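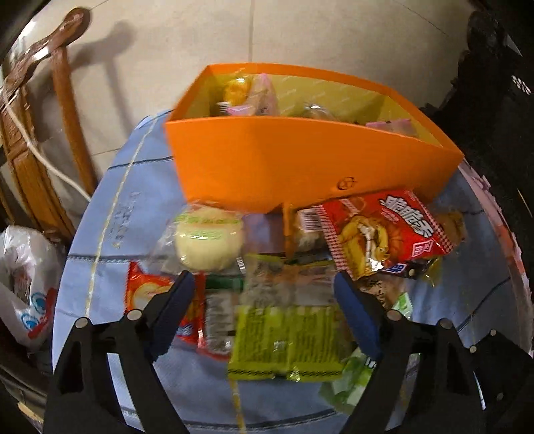 Ravik reports that wrapped food was the first thing their policy got wrong, and that they needed more grasps on soft packets than on all their boxes put together before it would close on the right spot.

Skesport Hand Gripper, collection kit

The Skesport is a hand-held two-finger gripper for recording manipulation examples without a robot in the room. You hold it, pick things up and put them down, and the camera on the tool records what the fingers are doing. The footage and the finger width are saved together as one episode per take.

Fingers and pads
Two mirrored black arms on pinned linkages, with angled pads in dark blue. The pads have fine ridges and grip film, foil and crinkled plastic well enough for most packaged goods. They wear at the tips first. The kit comes with three spare pairs, and further pairs can be ordered from Czarnecka.

Weight
553 g with the camera fitted, without the battery.

Recording
One charge lasts around 14 hours with the camera on standby between takes. Internal storage holds 1227 episodes at the default length. Long takes use more space, so clear the storage before a full day of work. 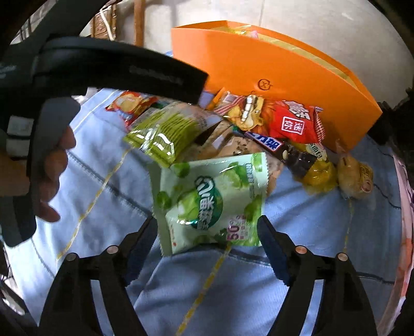
Approaching a flat packet beside a mixed pile of snacks.

Setting up a task
Choose a surface you can reach from more than one side. Patterned cloth is fine and gives the tracking more to hold on to than a plain white tabletop. Mixed piles are worth the trouble — overlapping wrappers, shiny bags and small sweets all call for a different approach angle. Move the objects between takes and let the starting position of your hand vary too.

Keep failed grasps. Mark them with the side button and the Hurkine export tool will put them in a separate folder.

In the box
Gripper, camera, battery, charging cable, spare pads, hex key, printed calibration sheet.

Not included
Tripod, storage case, Hurkine license.

Orders placed in December ship the following month.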